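14/10/2026

Home late, feet killing me, writing this before it all falls out of my head. Tea going cold already.

Open day at Clatthorpe. Mahsa has been on at me about it since June, when they started the new robot group, and I kept saying yes yes and then not putting it on the calendar. So this morning she texted at 7 and said the bus leaves in an hour, are you coming or not. Went. No breakfast. Regretted that by ten.

Badge at the door, my name spelled wrong, didn't bother. They had planned for 100 people and got closer to 200, so everything ran behind and there was a line for the coffee and a line for the coat rack. Behrouz was there before us of course, standing at the front of the big hall with his arms folded like he was about to buy the place. He and Mahsa had the same argument they always have (him: machines should do the lifting and leave the rest alone; her: why stop at lifting) and I went and looked at the posters.

Posters mostly over my head. One on how a robot decides where to put its fingers on a thing it hasn't met before. Read that one twice. The student next to it had clearly been told to smile at everybody and was running out. Asked her if it ever just gets it wrong and she said constantly, that's the job. Liked her.

Then the big arm, which they call Avo. It moves boxes from a belt to a pallet. Loud, very smooth, and after five minutes a bit dull, which I suppose is the point of it. Behrouz loved it. He asked about the motor, the gearbox, the price, the power supply, the price again. The man giving the talk stopped taking his questions in the end and took one from a boy at the front who wanted to know if it could throw. It can't. Or they won't let it. Boy was not satisfied and neither was I.

Second one was Sala, smaller, supposed to fold a towel. First go it got the corner and then sat there. Long wait. Somebody coughed. They restarted it and it folded the towel into a kind of fat envelope and everybody clapped much harder than they had for the boxes. Mahsa said that's because we all know what it's like to be beaten by a towel. She then told me I fold mine wrong, which I did not ask about.

Lunch: cheese roll, apple, a cookie the size of a plate. Ate standing up by the stairs. Behrouz had brought his own lunch in foil and found the only free chair in the building. Talked to a couple who had driven in from Clinallow, he used to work in a packing plant and she was just there for the day out, same as me really. He said the belt today was slower than the one he worked on. He said it very quietly, as if he didn't want to hurt its feelings.

After lunch they split us into groups of 5 and this was the good part. No stage, no microphone. You go around and see how the things get taught, and it's people doing it by hand. Somebody holds a gripper, picks something up, puts it down, does it again, and all of that gets saved up for the robot to learn from. I had pictured typing. Rows of people typing. Mahsa gave me a look when I said so.

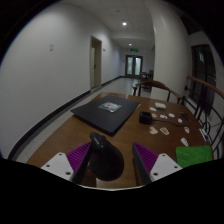

The hand gripper was what I'd come for, without knowing it till then. Didn't expect to care so much about two fingers. Purple wedges with ribs in them, a dark pad down the inside of each, white plates holding them on, a bit like something off a kid's toy. And what do they give it, a shiny black thing shaped like a pear, fat at one end and knobbly at the other. I'd have started with a block. Our guide said the awkward shapes teach more than the easy ones, and that a smooth round side will squirt out if you come at it badly, like soap. Stickers all over that table too, meant to ask if they were for anything, forgot. There was a bright green square down in the corner that I wanted for the kitchen.

Behrouz wanted to know how many times you have to do it before the robot gets the idea. Guide said it depends. He doesn't like "it depends." He asked what it depends on and we lost a good ten minutes there, with the next group breathing on our necks. Mahsa went off to find the restroom and came back and he was still going.

I keep thinking about the people who do this all day. Pick up, put down, pick up. Asked if thier wrists get sore and the guide laughed and said they swap over, and that the good ones get a rhythm and you can tell who did which by how they let go of things. One sets everything down like it's asleep. Would never have thought of that. Wonder what mine would look like. Clumsy and in a rush, and then some poor robot somewhere drops cups for the rest of its life becuase of me.

Missed the closing talk on purpose. Bus back was packed, Behrouz slept with his mouth open, Mahsa read me bits of the leaflet. They run another one next June and she's already put our names down. Bring a sandwich. Wear the other shoes.

Did the towels when I got in. Hers way is better, not telling her.

Must ring the dentist tomorrow.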